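We use cookies to improve your experience on this site. By continuing to browse you accept our use of cookies. OK | Find out more

The case against the squeezy bottle

March 2019

The woman who used to buy packaging for Pliker will meet me only in a café that still puts its brown sauce out in glass. She left the firm last June and now advises smaller food makers on what to put their products in, and she has come with a shopping bag full of things she thinks should not exist. Among them is a bottle of Vuratier salad dressing with the words "100 per cent recyclable" in a green leaf on the shoulder.

"Recyclable by whom?" she says. "That's all I ever ask. It's a claim about what could be done to it. It tells you nothing about your council, your bin or your street."

I had expected somebody angrier. She is cheerful, drinks two pots of tea and refuses to say that plastic is wicked. Her complaint is about the wording, and she has been making it for long enough to be tired of the replies. A cap made of one plastic, a body made of another and a printed sleeve over the lot can all carry a friendly symbol, she says, and the shopper is left to work out which bits come apart. She tries to get the sleeve off the Vuratier bottle with her thumbnail, then with a teaspoon. It stays on.

I put it to her that companies are at least trying. Öztürkmen, whose yoghurt I buy, has taken the foil off its lids and cut the weight of its pots. She pulls a face.

"They cut the weight because resin costs money. I'd have done the same. I did do the same, at Pliker, and then somebody upstairs wrote a press release about the oceans."

Did she object?

"I asked for a line about the cost to go in. It didn't go in."

She is no kinder about the newer materials. Compostable cups get short shrift ("put one in your garden and write to me when it's gone"), and so does the bamboo lid, which she says was mostly glue in the samples she was sent. Refill shops she likes, but she doubts that people will carry jars about in the rain. She tried it herself and lasted four weeks. The lentils were fine. The washing-up liquid leaked into her handbag and she went back to buying it off the shelf.

So what would she do? The answer is a bit dull, and she admits it. Fewer kinds of plastic, chosen from a short list. No black trays. Labels that come off in the wash. A deposit on bottles, big enough that a child would bother to pick one up. I say I have heard all this before, and she says yes, so has she, at a conference with 40 speakers and a plastic pen in every welcome pack.

I am less sure than she is about the deposit. It seems to me that people who already sort their rubbish would get their money back and people who don't would pay a bit more for lemonade. She accepts that it might go that way to begin with. "You'd have to run it for a couple of years before you knew," she says. "No minister wants to wait that long for a bottle."

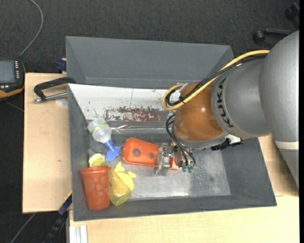
A comment left under our last piece on packaging, signed Brandex, took the opposite line altogether: labels make no difference, the writer said, when the price of new plastic is lower than the price of old, and until that changes the rest is decoration. I read it out to her and expected an argument.

"Well, that's right," she says. "Tax the new stuff. I'd put that first on the list, if they'd let me write the list."

She does not think they will. Pliker has not been in touch since she left, apart from a Christmas card, which had glitter on it. She has kept it to show people. When the bill comes she puts everything back in the shopping bag, including the Vuratier bottle, still in its sleeve. I ask which bin it will go in at home.

"General waste," she says. "I've read the council leaflet twice and I still couldn't swear to it."

Enjoyed this article? Sign up to our free newsletter and get new interviews by email. You can unsubscribe at any time.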